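From the Reading Room: our long poem for spring is "The Ferry Ledger"

April 24, 2026

Hello again, readers! We have finally settled on the long poem for the spring season, and I could not be happier with how the vote came out. We'll be reading "The Ferry Ledger" by Linus Borard, all 3,000 lines of it, in the two-volume Skavholm edition with the green spines. If you voted for the sonnets, take heart, they'll come around again in the fall.

For anyone new to Borard, a few words on what you're getting into. The poem is set on a ferry that crosses the same stretch of cold water for a single winter. There is a purser who keeps the ledger, a woman who rides back and forth without ever getting off, and a long parade of passengers who each get a page or two and then vanish. It was written in loose five-beat lines that tighten up whenever the weather turns. You can hear it happen. The first time I read the February storm section I had to get up and walk around the kitchen, and I don't say that about many poems with a cargo manifest in them.

And yes, there is a cargo manifest. It runs for nine pages in Book Four. Salt, rope, lamp glass, a piano with no legs, crates of something the purser can't spell. I have met people who skip it and I've tried to stay friends with them. Please read it out loud at least once! The list has its own music, and when the piano comes back in Book Eleven (no more than that, I promise) you will want to have been there when it came aboard.

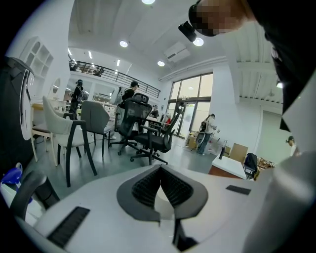 How we'll read it

The poem has 12 books, which suits us very well. We'll take two books per meeting and finish in six meetings, with no meeting in the holiday week. Books One and Two are short, so the first evening should leave us plenty of time to talk about the opening, where the ferry hasn't left yet and the whole boat seems to be holding its breath.

Kadri Rebane is leading the first three meetings and Deividas Lill is taking the last three. Kadri has been reading this poem since college and owns a copy so full of pencil marks that she had to buy a second one to see the text. Deividas came to it last year and disagrees with her about nearly everything, the ending most of all, so I expect the handover between Books Six and Seven to be lively.

Kadri asks that you read each pair of books through once without stopping, before you touch the notes in the back. The notes are wonderful, but there are a great many of them, and if you chase each one you'll lose the rhythm and start to feel you're studying for something. Go back for the notes on a second pass. If you only have time for one pass, skip them entirely and somebody in the group will fill you in.

Which edition to get

The Skavholm edition is the one we'll be quoting from. It has line numbers down the margin, which saves a lot of "wait, where are we?" on meeting nights. The older Denel paperback is perfectly good and easier to find used, but two things to watch for: the Denel text leaves out the short prologue, and it runs Books Eight and Nine together without a break. If you have the Denel, let Deividas know and he'll send you the prologue lines and mark where Book Nine begins.

There's a question of the two endings as well. Borard revised the last page late in life. The Denel prints the early ending, in which the purser closes the ledger and we are told what he wrote in it. The Skavholm prints the late one, where we never see the entry at all, and puts the early version in an appendix. I love the late ending. Deividas thinks it was a mistake and that an old man lost his nerve. Please come ready to take sides, but do try to get there before reading the appendix. It really does change how you hear the whole of Book Twelve.

A companion book worth your time

If you want some reading alongside, I can't recommend Butkienė's "Salt in the Measure" highly enough. It's a short study of winter poems, and her chapter on Borard is the clearest thing I've read on why his lines feel the way they do. She goes through the storm section almost beat by beat and shows how he starts dropping the little words, the "and"s and "the"s, as the waves build, until you get a run of lines that is nearly all nouns. Then the wind drops and the little words come trickling back in. I'd read that passage maybe a dozen times and had felt it every time without once noticing how it was done.

She's also very good on the woman who never gets off. A lot of readers want her to be a ghost, or Death, or the purser's wife. Butkienė points out that she's the only passenger who ever asks the price of the crossing, and that she asks it in every book. The answer changes each time. I went back and checked, of course, and then lost an entire evening to it.
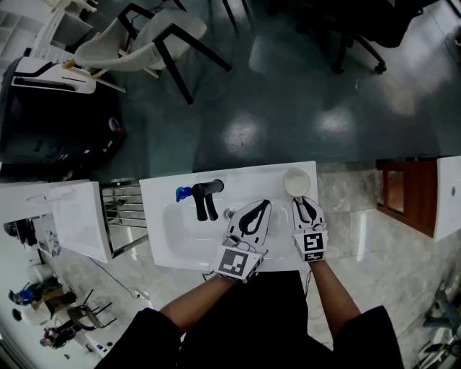
One thing I'd argue with her about is the humor, because she hardly mentions it. Borard is funny! The bishop who is seasick in perfect meter, the brothers arguing over who owns the left half of a cow, the purser's running complaint about his ink. If you've been scared off long poems by the idea that they are solemn all the way through, the bishop alone should cure you. He turns up in Book Three and I have a soft spot for him a mile wide.

Some lines to listen for

I asked both leaders to name a passage they're looking forward to. Kadri picked the very quiet stretch at the end of Book Five, after the lamps go out, when the passengers start telling each other the names of the places they came from. There's no description of the places, only the names, and each one gets a line to itself. She says she read it at her sister's wedding, which I wouldn't have thought of, but I can see it.

Deividas went for the quarrel in Book Ten between the purser and the captain. It's the only place in the poem where Borard lets his lines rhyme, and he does it so the two men seem to be snatching the words out of each other's mouths. Deividas would like two people to read it aloud on the night. He has asked me to say that shouting is welcome.

Mine is smaller. In Book Two a boy drops his mitten over the rail, and for the length of one sentence (it goes on for most of a page) we follow the mitten instead of the boat. Then we're back on deck and the boy is eating bread. It has nothing to do with the story as far as I can tell, and I look for it every time.

Reading aloud

We had such a good time with the voices in the winter season that we're keeping the read-aloud at the start of each meeting. Pick anything up to a page from that evening's two books. You don't need to perform it and you don't need to explain why you chose it. If somebody else picked the same lines, read them anyway. Hearing one passage in two different mouths was one of my favorite parts of last season, especially when one reader took it as a joke and the other plainly didn't.

If reading to a group isn't your thing, you are just as welcome to come and listen. Plenty of our regulars went a whole season before they said a word, and a couple of them now have to be gently stopped.

A note for people who "don't do" poetry

Every season somebody tells me they'd love to join but they never understood poems in school. Please come! "The Ferry Ledger" is a story. People get on a boat, things happen to them, they get off again. You can follow it the way you'd follow a novel and let the rest come up on you slowly. When you hit a part that makes no sense, put a mark next to it and keep going. We'll start with those marks at every meeting, and they tend to be where the best talk comes from. In the winter we spent most of one evening on a single word, and went home still split over it.

It may also help to know that the first few pages are the hardest in the book. The prologue is thick with harbor terms and the sentences are long. Once the rope is off and the boat is moving, in the middle of Book One, everything loosens up.

Before the first meeting

Read Books One and Two, plus the prologue if you've got it. Bring a pencil. Keep an eye out for the first time the purser says "I" (it's later than you'd think) and for who he's talking to when he does. Kadri wants to open with that question and she has been hinting that she's changed her mind on it since the last time we spoke.

Send your read-aloud choices if you'd like them on the running order, or just turn up with a finger in the page.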